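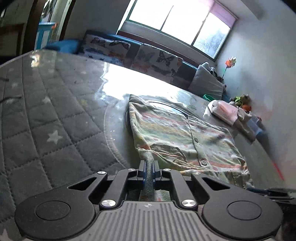
Section 4: Your First Delicates Load

Your Felelby washer is leveled and the hoses are on, so now comes the fun part! Striped knits, thin cottons and anything pastel do really well on this cycle.

1. Read the care label on each piece. If it says hand wash, you can still go ahead, but pick Cold in step 4.

2. Close zippers, tie drawstrings and turn printed items inside out.

3. Fill the drum no more than halfway. Clothes need room to tumble — a small load comes out so much softer.

4. Turn the dial to Delicates and choose Cold or Cool. The spin speed sets itself to 300.

5. Pour liquid detergent into compartment 2, up to the lower line. Powder works too, as long as you stir it into a cup of warm water first.

6. Press and hold Start until the light turns green.

Note: The door stays locked for two minutes after the cycle ends. Wait for the click before you pull.

Caution: Never use chlorine bleach on this cycle. It can damage the door seal as well as your clothes.

If the display shows 881, the drain filter is clogged. Switch off the washer, unplug it and go to Section 7.

Drying: lay knits flat on a towel and smooth the seams with your hands while they're damp. You'll love how well they keep their shape!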